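3.2 Household Sorting Practices and the Timing of Textile Discards

The decision to discard a garment is seldom made at the moment when the garment stops being worn. Earlier work on household textiles has tended to treat discarding as a single event, recorded at the collection point and weighed there. The interviews carried out for this study suggest a longer process in which clothing moves through several holding places in the home before it leaves. For this reason, the survey instrument asked respondents to report the month in which an item was last worn and, separately, the month in which it was handed over for reuse, resale or disposal.

The sample was drawn from two towns, Garitz and Brisico, which share a regional waste authority but differ in how textiles are collected. Garitz operates street containers that are emptied on a fixed schedule. Brisico relies on a staffed drop-off center at the edge of the town, open until 6 in the evening. A total of 961 garments were logged by participating households, and each was assigned to one of 17 garment types adapted from the coding manual prepared by Prasert Kongkaew. Items that could not be placed in a type were coded as "other" and were kept in the totals but left out of the comparisons by type.

Participants received a paper diary and a set of 200 adhesive tags. They were asked to tag each garment when it was taken out of regular use, to write the date on the tag, and to leave the tag in place until the garment left the home. Households that ran out of tags could request more, and a small number did so. Diaries were collected in November, at the end of the study period, and entries were checked against the tags recovered at the collection points. Where the two sources disagreed, the tag was taken as the more reliable record, as it had been filled in at the time and the diary was often completed from memory.

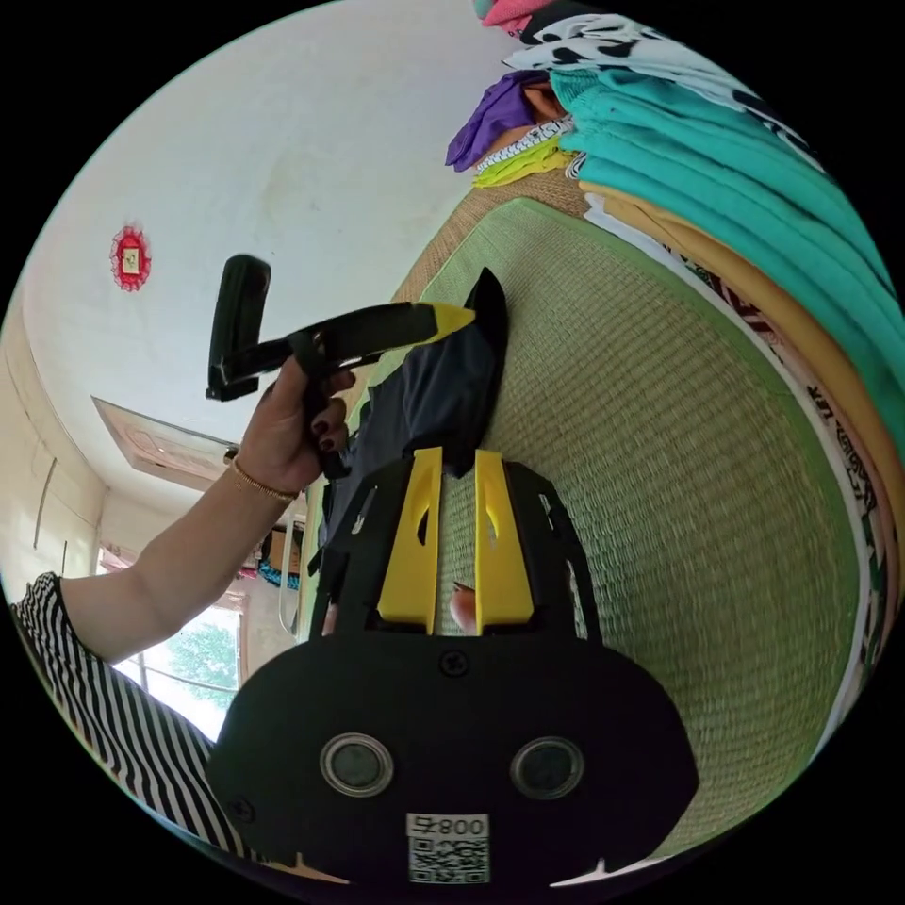

Figure 3. Hand-held gripper with unit label.

The length of the holding period varied more by garment type than by household size or income. Coats and formal wear were kept longest, and respondents often described them as clothes that might be needed again – for a funeral, a job interview or a colder winter. Socks, underwear and worn T-shirts moved quickly, usually within the same month, although many of these were cut up for cleaning and so never reached a collection point. Children's clothing formed a group of its own. It was held for long periods when a younger child was expected to grow into it, and then released in large batches.

Differences between the two towns were smaller than expected. Respondents in Garitz reported more frequent trips with fewer items, while those in Brisico saved clothing until a full bag or car load had built up. The type of storage followed the same pattern. Garitz households mostly used a bag behind a door or at the bottom of a closet, and Brisico households more often gave over a shelf, a spare bed or part of a garage. Several respondents in Brisico said that they had gone back into the stored clothing and returned an item to use. This was mentioned only once in Garitz, and the finding should be read with care, as the interview guide did not ask about it directly.

Repair played a limited part in the accounts. Of the households interviewed in depth, 8 had mended at least one garment during the study period, mainly by replacing buttons or closing seams. Respondents who did not mend gave lack of time as the usual explanation, followed by the low price of new clothing. A further group had set garments aside for mending and had not returned to them. These garments present a coding problem. They are out of use, yet the owner does not regard them as discarded, and some had been waiting for longer than any item in the discard pile. The present study records them as "suspended" and reports them separately.

Two limits of the data should be noted. First, the act of tagging may have led some participants to discard sooner than they would have otherwise – one described the tags as a reminder that the clothes were still there. Second, garments passed directly to friends or relatives were logged only when the participant remembered to remove the tag and return it. Informal transfers are therefore likely to be undercounted in both towns. Section 3.3 takes up these transfers using the interview material alone.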